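Pre-restart check, hand-held gripper station, fruit table. 6 July 2020. Filled in by Imani Chege, second reader Fidel Sosa. To be done before anyone picks up a tool again after the pinch on the Palma pair.

Short version of what happened: operator squeezed, right tool lagged then shut fast, caught the side of a finger between pad and arm. Bruise, no skin broken, first aid given, written up in the Rivdale log. Tool tagged out same hour. Fault found in the return spring, see 2.3.

Key: OK / FIX / HOLD. HOLD means nobody uses it, no exceptions, I don't care how far behind we are.

## 1. Table and surroundings

- **1.1 Cloth flat, no folds near the front edge** - OK. Cloth stays for now. Fidel wants it clipped at the corners so it can't drag, fair enough, clips on order.
- **1.2 Fruit checked, anything split or leaking in the bin** - OK. Check again at lunch, plums go first.
- **1.3 Cables clear of hands and elbows** - FIX. Anything looped on the left side gets tied back before start. Velcro, not tape. Tape left gunk on the handles last time.
- **1.4 Boxes and bags kept to the back** - OK, but it's creeping forward again. If you can knock it with an elbow it's too close.
- **1.5 Operator posture, both tools held clear of each other** - OK. Left tool comes in from the side, right one from the front, jaws open on approach. Don't cross them over the plate.
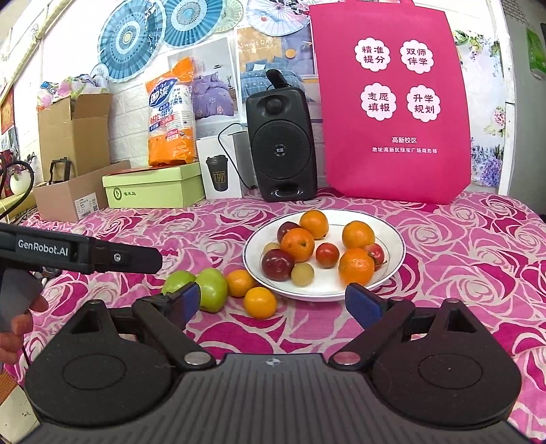 ## 2. Tools

- **2.1 Finger pads seated, no lifting at the corners** - OK both tools. Press with a thumb, jaws blocked open. Not with the jaws free!! This is how people get caught.
- **2.2 Pivot screws snug** - FIX on the spare. Quarter turn loose. Nipped up and paint marked, recheck end of shift.
- **2.3 Return spring** - HOLD on the tagged tool. Spring had jumped off its seat and was binding on the housing, so the jaw hung up and then let go all at once. Replacement coming from Prelter, part only, we fit it ourselves. Do not swap in the Maltar one, looks the same, is stiffer.
- **2.4 Open/close 40 times empty, listen for catch** - OK on the pair in use. No catch, no grit. Tagged tool caught 3 times in the first 8 so we stopped there.
- **2.5 Handle grip, no cracks** - OK.
- **2.6 Tag-out label readable** - FIX. Somebody wrote it in pencil. Marker please.

## 3. Hands and people

- **3.1 Fingers stay on the handle, behind the pivots** - discussed with everyone on shift. The injury was a reach-in to straighten a pad mid-task. Put the tool down, then fix it.
- **3.2 No rings, no loose sleeves** - OK.
- **3.3 One operator per table** - OK. Helper restocks fruit only when both tools are down.
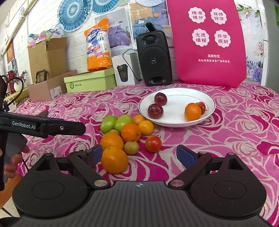 - **3.4 Breaks** - FIX. Old sheet said stop after 100 picks, which people were stretching. Slow hands were part of this one I think, operator was well past it. Timer goes on the bench from now on and the timer wins.
- **3.5 First aid kit within reach** - OK, cold pack used up in the incident and not replaced yet. Fidel getting two.
- **3.6 Everyone knows who to tell** - OK. Me or Fidel, then the log. A near miss counts, write it down even if it seems silly. We'd had a sticky jaw mentioned at handover the day before and it never made it to paper, that one's on us.

## 4. Comments

Fidel: agree with all the above except 2.4. Empty cycling won't show a fault that only turns up under load. Suggest same test on an orange, then on something small, seperate count for each.

Imani: yes, adding it. Small item matters more, the jaw closes further and the spring travels more.

Fidel: also want the spare checked by somebody other than whoever tightened it.

Imani: you then.

Station cleared to restart with the good pair only. Tagged tool stays on the top shelf untill the spring is in and 2.1 to 2.5 are redone from scratch. Open items: 1.3, 2.2, 2.3, 2.6, 3.4, cold packs.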